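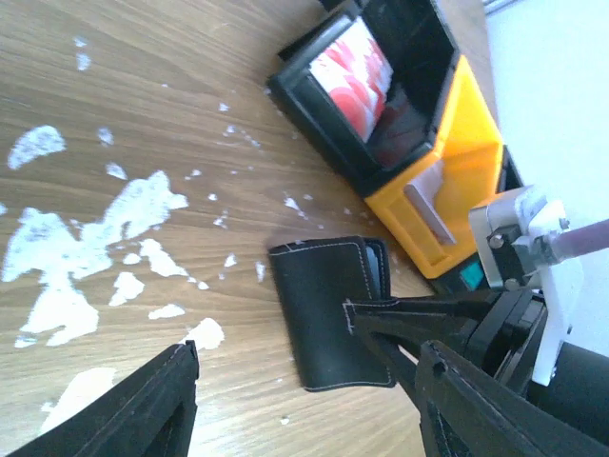 Who should pay when a beaver dam floods a farmer's field?
The county should, through a standing fund, and the payment should be tied to an agreement that leaves the beavers where they are.

The Nomham watershed has operated for many years under a rule that treats every beaver complaint as a removal order. A landowner telephones the district office, a contractor is sent out, and the animals are trapped and killed. The dam is then pulled apart with a backhoe. Last year the district paid for 393 such visits. It did not record how many of the sites were occupied again by the following spring, and the omission should concern anyone who pays the bill.

Beavers return to good habitat. A stretch of slow water with willow on both banks will draw a new pair within a season or two, and the contractor will be called again. Zuleica Cavalcanti, who farms beside Bradallow Creek, has had her lower pasture cleared of beavers seven times. She told the district's October hearing that she would gladly have accepted a flow pipe after the first visit, had one been offered.

Flow pipes and culvert fences are not new. They hold a pond at an agreed level and allow the dam to stand. They require a site visit, a modest amount of material and an annual inspection. They do not suit every location, and this organization has never claimed that they do. Where a road or a septic field is at immediate risk, removal may remain necessary.
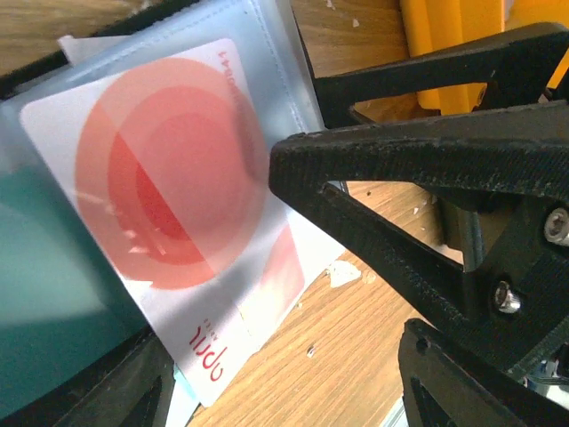
Photo: Érica Bastos

The draft policy now before the district would make nonlethal measures optional. We believe the order should be reversed. Trapping should be authorized only after a trained employee has inspected the site and stated in writing why a pipe or fence would fail. That statement should be open to the public.

Opponents, among them Lutfa Rathnayake of the Medeiros Drainage Association, argue that inspections will delay relief during planting. The concern is a fair one. It can be met by hiring two seasonal inspectors and by setting a firm deadline for each visit. It does not justify continuing a program that has never been asked to report its results.

The ponds themselves deserve a place in the discussion. In dry summers, the wetlands above Tromoditz hold water long after the ditches have failed, and herons, wood ducks and young trout depend on them. The district's charter, adopted in 1829, speaks of "the keeping of waters." Its directors should read that phrase again before they vote, and they should send the draft back to staff for revision.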